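Towns should keep their small library branches open
June
By a reader in Narkeswood

The council wants to close the Narkeswood branch and send everyone to the main library in Grerkdale. The main library is a good one. It has longer hours and more books than our branch could ever hold. I still think closing ours is a mistake.

The trip to Grerkdale is 18 miles each way, and the last bus back leaves at 2 in the afternoon. A child who gets out of school at three can't use that library at all. 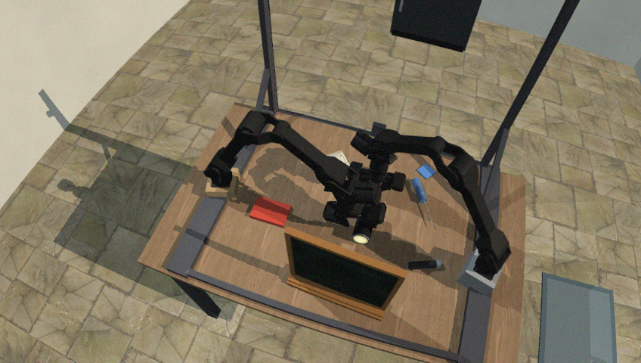 People who drive tend to forget this. They look at a map and see one building serving three towns, and it looks sensible. Drilledthorpe lost its branch on the same argument. The building is still empty, and the town still pays to heat it in winter so the pipes don't freeze.

The council's report says visits to our branch are down. It leaves out that the hours were cut first. A branch that opens two mornings a week will have fewer visits than one that opens every day.
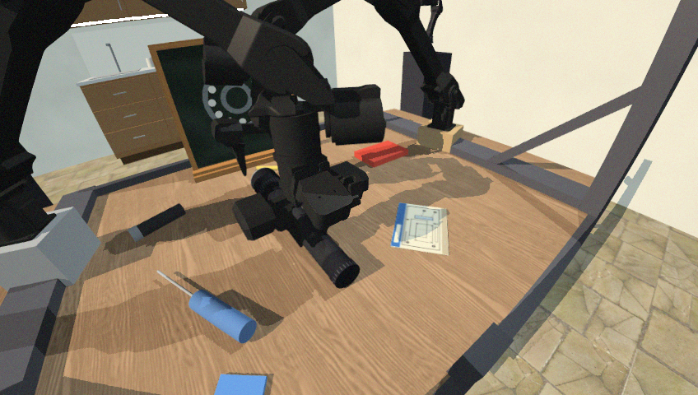
There is also the matter of cost. Closing the branch would save each household less than a tank of gas in a year. Over 1,000 people here hold a library card. I would pay 50 dollars more in taxes to keep the doors open, and I know others who would grumble and pay it too.

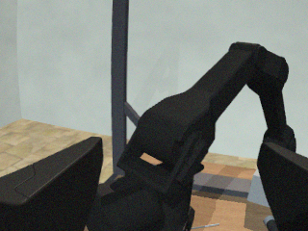 Some on the council have suggested a book van instead. A van is fine for returning a novel. It doesn't give you a table, a heated room or an hour to fill out a job form — and those are what many people go in for.

Keep the branch and put the afternoon hours back for a year. Then count the visits.

Last updated: June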